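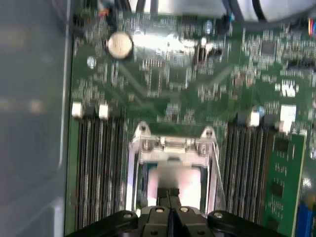

How to Check a Used Desktop Tower Before You Spend Money on It

Every June I get the same e-mail. Somebody has bought an old office tower cheap, it acts up, and a forum has told them to replace the memory, the power supply and the processor paste, in that order. Most of that advice comes from people who haven't opened the case. Open the case first. It costs you an evening at most, and you may find you don't need to buy anything.

I don't promise this will fix your computer. I have no faith in guides that do.

What you need

A Phillips screwdriver, a flashlight, a soft brush, a small dish for screws and a pencil. You can skip the "repair kit" with twenty plastic picks. Anika Calloway lent me her Witard set for a month and I used one driver out of it. As for the wrist strap, I wear one, but I also know people who touch the bare metal of the chassis now and then and have done fine for years. Make up your own mind.

Step 1. Power off properly

Shut down, pull the cord out of the wall, then hold the power button in for 20 seconds. Unplug everything else on the back as well. Don't trust the little switch on the power supply by itself, and never open the power supply, whatever a video tells you.

Step 2. Lay it down

Put the tower on its side with the removable panel facing up. A table is better than carpet. Office machines usually have a latch or two thumbscrews, and the panel slides a little before it lifts. If you are pulling hard, you've missed something.

Step 3. Look before you touch

Take a few pictures with your phone, including one of each cable where it plugs in. You'll think you can remember it. I thought so too, and spent one Saturday working out which drive had been on which cable.

Then get down low with the flashlight and go along the edges of the case, where the brackets and rails are. Bent tabs, a stray screw under the board, a rail that isn't sitting flat: all of these cause trouble that gets blamed on software. 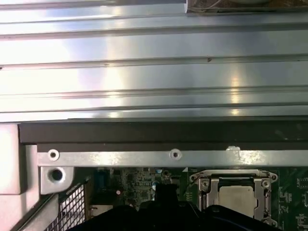
Run a finger gently along any bracket you plan to remove and find out what holds it. Some are screwed, some are hooked at one end and screwed at the other, and a few just slide. Look for screw holes with no screw in them, too. An empty hole may mean nothing. It may also mean the last owner got bored.

Step 4. Check the memory

Push the latch at the end of the slot outward and the module should rise. Some boards have a latch at one end only, so look before you force the other. Brush out the slot, put the module back with the notch lined up, and press until the latch closes. You can rub the contacts with a pencil eraser if you like. I've never been convinced it does more than reseating does, and it leaves crumbs.
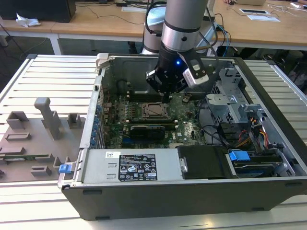 The tower on its side with the panel off. Memory slots, graphics card and drives can all be reached from this position.

Step 5. Cards and cables

Press down evenly on any graphics card. If it moves, it wasn't seated. Then go from cable to cable, giving each plug a light push at both ends — drives first, then the board. Don't tug on the wires themselves.

Step 6. Leave the processor alone (probably)

The processor is held down by a metal bracket and a lever. If the machine starts at all, I would leave that lever where it is. Ánh Dương disagrees with me and changes the paste on everything that crosses his desk. He also has better hands than I do. If you do go in, lift the lever slowly, don't slide the chip, and don't touch whatever is underneath it.

Step 7. Close up and test

Panel on, cords in, start it up. Use it for a few days before you decide anything. One good boot proves very little — loose connections love to behave for an afternoon.

If it still misbehaves, change one part at a time, and borrow the part if you can. Write down what you changed and when.

Print this page
E-mail this page to a friend

Related how-tos
Is the Flirnura Dust Blower Worth It? (1,909 views)
Reading a Power Supply Label (3,202 views)
Wiping an Old Drive Before You Give It Away (1,488 views)
Kong Cable Ties, Six Months Later
Setting Up a Stetance Work Table in a Small Room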